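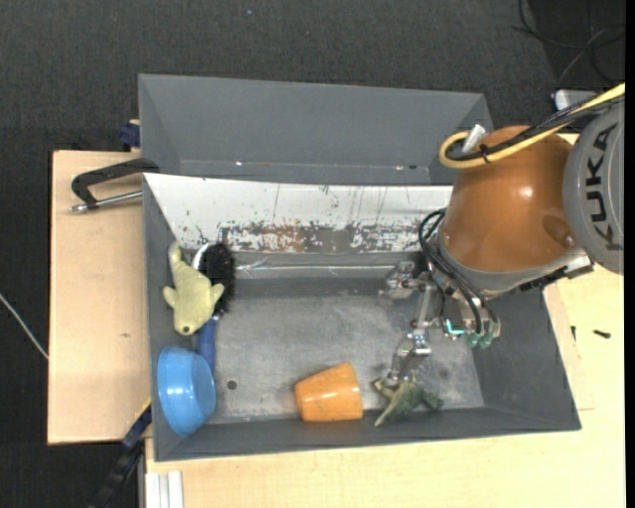
Minutes, March meeting of the Juden Street Community Garden

We started at 7, or close to it, once the door got unstuck. I'm taking notes again because I was last to sit down, so blame me for anything missing!

Last month's minutes were approved with one fix: the hose we bought is the long one, not the short one.

Money. We have $2,744 in the account after paying the water bill. Plot fees are due before the first planting weekend, and I still owe mine (sorry, it's coming).

Water. The spigot by the Cunha Avenue gate drips all night. We talked about this for way too long — I think everybody has a cousin who does plumbing — and voted to pay for a proper repair, up to 10 percent over the quote. Two people voted no and would like that written down, so there it is.

Seeds. The order from Atine goes in next week. Three kinds of beans, the yellow squash everyone loved, and no more giant pumpkins after last fall. I argued for one giant pumpkin and lost.

Compost. Please, please chop up your corn stalks. The pile by the back fence gets turned next and we need more brown leaves if you have bags of them at home.

Open plots. Plots 2 and 3 are free, and the waiting list gets first pick. I'll make the calls.

Snacks next time: someone offered lemon bars and I wrote it down fast.

We wrapped up at 8:30. Next meeting is in April, same room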